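Chapter 4
Comparing Two-Finger Grippers in Simulation

Share 4 | Comments 3

A gripper should be compared with its rivals under fixed conditions. The arm, the controller gains, the objects and the starting poses are held the same, and only the hand is changed. In this chapter two hands, the Plovell and the Nimri, are run on one simulated arm through 3000 trials each.

Every trial begins with a reset. The arm moves to its start pose and the objects are given new positions from a stored list, so that both hands meet the same layouts in the same order.
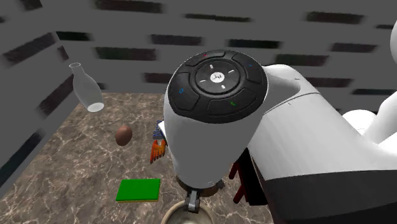
A trial is scored as a success when the object is lifted clear and held until the timer ends. The Plovell hand scored 726 successes on the first pass with default friction values. The Nimri hand scored 692. The gap is small, and Section 4.2 tests whether it survives a change in friction.

Contact settings matter more than finger shape at this stage. Readers should record the time step and the solver settings before running any trial, and should not adjust them between hands.

Comments

V. Halonen: Is the timer started at first contact or at lift? Section 4.1 uses both.

Ghassan Karam: At lift. The wording in 4.1 will be corrected.

drirdale_lab: We get a lower Nimri score with a shorter time step. Same layout list.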